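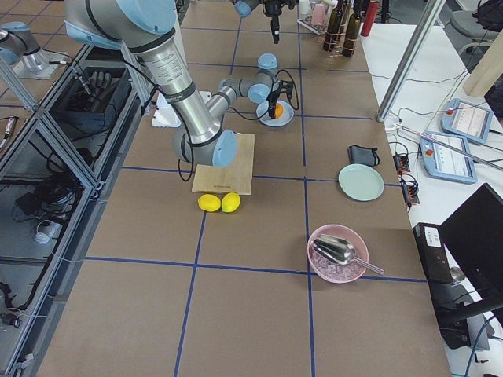
According to the older edition of this entry, still quoted by readers who miss it, a citrus station is any table where a lemon has more room than the person cutting it. The compilers have since settled on something drier.

A citrus station is a work surface set aside for cutting fruit and putting together cold drinks. It usually holds a cutting board, whole fruit, ice with a scoop, and something to serve in. Bottles go at the back, where they are hardest to reach and look best.

History
The term was spread by the Felholm catering handbook, which gave the subject 97 pages and the washing-up two. Before that, most households called it "the counter." The handbook's second printing, in June, added a chapter on ice.

Layout
Two schools exist. The Skovgate layout gives every item its own zone and regards a wandering spoon as a moral matter. The Marinho layout puts everything within reach of the knife and leaves the rest to the cook's conscience -- a generous policy, by most accounts.
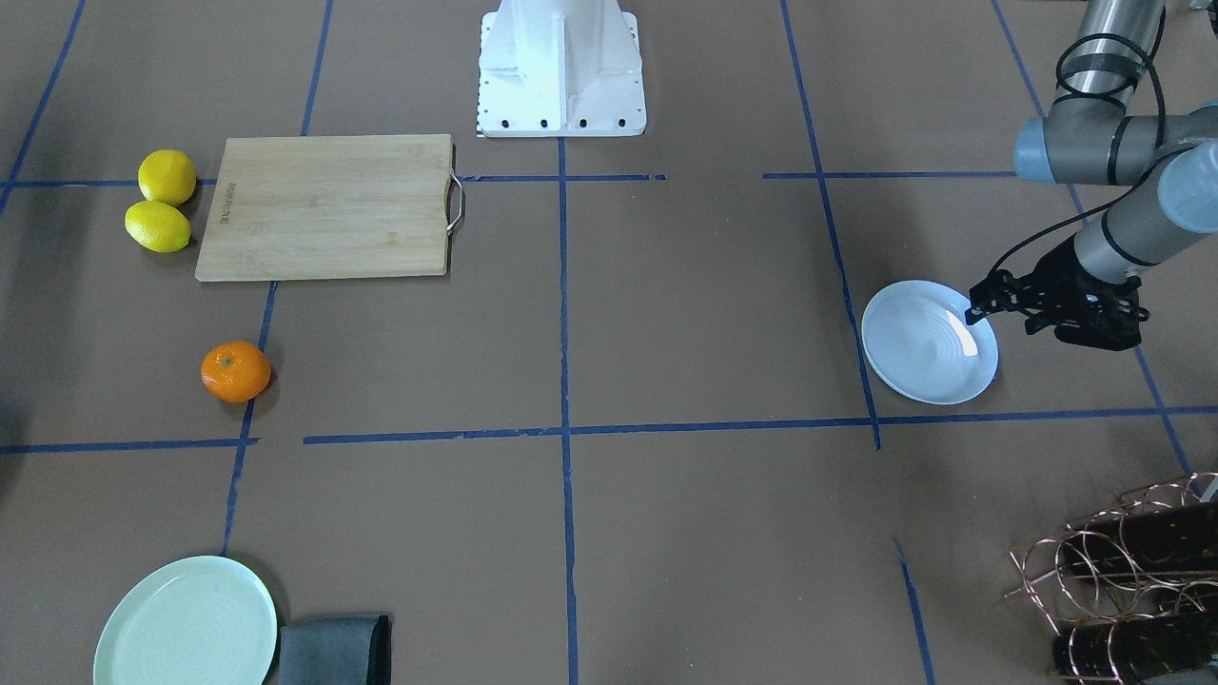 Zoning is the feature that divides opinion most sharply. Skovgate followers mark their surfaces with tape, usually over a covering that can be thrown away afterward. Dark blue strips on brown make a grid that is easy to read, though fruit is a poor student of geometry, and a lemon will sit on a line as readily as beside one. Strict users move the lemon. Others move the tape, and a third party starts cutting.

Ice
Ice is kept in a bowl with its own scoop. Using a drinking glass as a scoop is discouraged in all known versions of the handbook and practiced at all known parties.

See also
Narkument (serving tray)
Garnish
Counter, kitchen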